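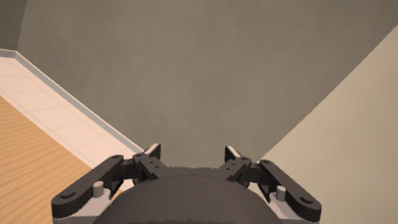

View from the wrist camera in the simulator, gripper open, waiting for me to drive it.

1/ I've spent most of June teaching a robot arm to do small kitchen jobs by remote control, and a few people asked what that involves day to day. Here's a thread. It's mostly about the simulator, which is where I do the bulk of it.

2/ The picture is what I look at for hours. The camera rides on the arm just behind the gripper, so the two fingers stay in the same place on my monitor and the room moves around them. It takes a day or so to stop feeling seasick.

3/ I work at Menel, in the Sadstead office. We're a small group. I'm not an engineer. I used to do bench assembly, and I was hired because I can do the same fiddly job many times over without getting sloppy.

4/ The basic unit of work is a demonstration. The simulator sets up a room, gives me an instruction such as "put the cup on the worktop", and I drive the arm until it's done. Everything I do with the controls is recorded along with the camera views.

5/ Then it resets. The cup is somewhere else, the arm starts from a slightly different pose, and I do it again. And again.

6/ The target for this set is 3000 good demonstrations across all the tasks. I'm down for 700 of them. As of this morning I've had 263 accepted.

7/ "Accepted" matters. I throw away plenty myself. If I knock something over and pick it up again, that one goes in a separate folder. If I stop halfway to scratch my nose, it gets deleted, or the robot would learn to stop halfway.

8/ The controller is a Zedeo handset. You hold it like a torch. Move your hand forward and the gripper goes forward, twist your wrist and it twists. The trigger closes the fingers. Let go of the side button and the arm freezes, so you can bring your hand back to a comfortable position and carry on.

9/ That side button is called the clutch. New people forget about it and end up with an arm stretched out behind their own head.

10/ Before the handset we used a keyboard. Six keys for moving, six for turning, one for the fingers. It works, but the motion comes out in little straight steps, and the trained robot then moves in little straight steps too. We dropped all of those recordings in the end. More than 700, some of them mine.

11/ Things I've learned about driving with the wrist view.

Line the gap between the fingers up with the object early, while you're still well back. If you leave it late you have to shuffle sideways at close range, and that's when you clip things.

12/ You can't judge distance well from that one view. I keep a second window open with a view from the side of the room and glance at it just before closing. Ulla Mäkelä, who trained me, hardly uses the second window at all. She goes by how large the object looks between the fingertips. I'm getting there.

13/ Open the gripper fully before you approach. I still catch myself going in half open, and then one finger lands on top of the thing.

14/ Close, wait a beat, lift. If you lift while the fingers are still closing, it sometimes holds in the simulator and then won't on a real arm. Ulla rejects those when she checks my batches, and she's right to.

15/ Keep the speed even. It's tempting to rush across the room and slow down at the end. A steady pace throughout gives better results, even if each demo takes a bit longer.

16/ Someone asked why bother with a simulator when we have a real arm in the building.

Mostly time. Resetting a real kitchen means walking over and putting everything back. In the simulator it's one key. Also nothing breaks. I have put a simulated gripper straight through the side of a simulated cabinet and all it cost me was the demo.

17/ The downside is that contact feels like nothing. On the real arm you can hear the motors strain if you push down on a table. In the simulator I get a small buzz in the handset and that's all. So you have to watch the fingertips closely near any hard surface.

18/ We do some by hand on the real arm as well. You put it in a loose mode, take hold of it above the wrist and walk it through the job. It's the quickest way to show a tricky angle. It's heavy going on the shoulders though, and your own arm keeps getting into the room camera's view, so we only use it for a few tasks.

19/ The worst task on my list is drawers. The handle is thin, you come at it from the front, and if you pull even slightly off line the drawer sticks. My reject rate on drawers is embarrassing. I do them first thing, before I'm tired.

20/ The best is wiping. Long slow strokes, nothing to drop. I save those for after lunch.

21/ When a batch is finished it goes to McAlister, who do the training side for us. A few days later we get clips back of the robot trying the job on its own. It's odd to watch. It has picked up a little pause I make before turning the wrist, which I didn't know I did.

22/ I've been trying to get rid of the pause since. Ulla says to leave it, as it does no harm and fighting it makes my turns jerky.

23/ Practical stuff for anyone starting out: put the monitor at eye level, rest your elbow on something, swap hands if the software lets you. Take breaks by the clock and don't wait until your wrist hurts. I do 40 minutes on, ten off.

24/ Back to drawers now. I'll answer questions on the handset this evening, as a few of you have asked about the settings.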